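Sorting out the boot menu on the Cosberg

2020-09-02

The second drive in the Cosberg was replaced in July, and the boot menu has been wrong ever since. It listed four entries where there should have been two, and the default pointed at a partition that was no longer there. The machine still started, provided I was at the keyboard to pick the right line. Left alone it sat at a black screen until the timeout ran out and then dropped to the firmware setup page.

These are my notes on getting it back to normal. They apply to a desktop with UEFI firmware and two systems on separate drives. My naming, for reference: the older install is Brunow, the newer one is Mak. The boot manager is Fikus, which I have used on this box for a long time and see no reason to change.

First, the stale entries. Fikus builds its menu from two sources: the entries stored in the firmware's NVRAM, and whatever loaders it finds by scanning the EFI partitions at startup. The extra lines came from NVRAM. When the old drive came out, the firmware kept the entries that referred to it. They are stored by partition GUID, so a new drive in the same port does not match them, and the Cosberg firmware does not clean up after itself.

I booted Mak and ran efibootmgr with the -v switch. This prints the GUID for each entry, which can then be compared with the output of blkid. Two entries had GUIDs that matched nothing. I deleted them one at a time with -b and -B, checking the list after each. Take care with the number after -b. It is hexadecimal, and it is the entry's own number, not its position in the boot order.

After a restart both dead lines were gone. The default was still wrong.

The default is a separate matter. Fikus stores it in its own config file on the EFI partition, and it goes by volume label. The Mak root partition had been labeled when I first set it up, but I restored it from a backup at the file level, and a file-level restore does not carry the label across. The new partition had no label at all. I set it again with e2label and left the config file as it was.

Then the timeout. The value in the config is in milliseconds in the current version. It used to be in seconds. I had carried over a line from an older file that said 4, so the menu was closing before the display had finished waking up. I changed it to 2,000, which is enough time to press a key if I want Brunow and short enough not to be a bother.

The theme was last. I had been using the stock background, and the menu text is white, which is hard to read over the lighter half of it. Fikus accepts any PNG at the display's native resolution.

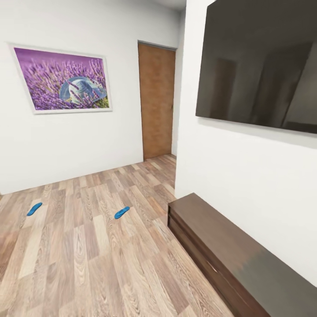 Hallway render with the lavender print.

White walls are a poor match for white text, so the menu font has to be switched to the dark variant. This is the selection_color key, plus a replacement font file. The font must be a single-row PNG strip with fixed-width characters. If the strip width does not divide evenly by the number of characters, Fikus falls back to the built-in font and writes nothing to the log. Mine was off by one pixel. It took most of an evening to find.

A few other points:

Keep the background under the firmware's memory limit. On the Cosberg a 24-bit PNG without an alpha channel loads fine. The same file with alpha gives a gray screen.

Fast Boot in the firmware skips USB setup, so the keyboard is dead in the menu. Turn it off -- or set it to the partial mode, if there is one.

Updates to Brunow put its own loader back at the top of the boot order. I have not found a setting to stop this. A short script in Mak that runs efibootmgr -o at shutdown puts the order back, but only once I have been into Mak by hand.

Still to do: the icon for Brunow is drawn at the wrong scale next to the one for Mak. The files are the same size on disk, so I suspect the padding. I will look at it when I next have the machine open for the fan.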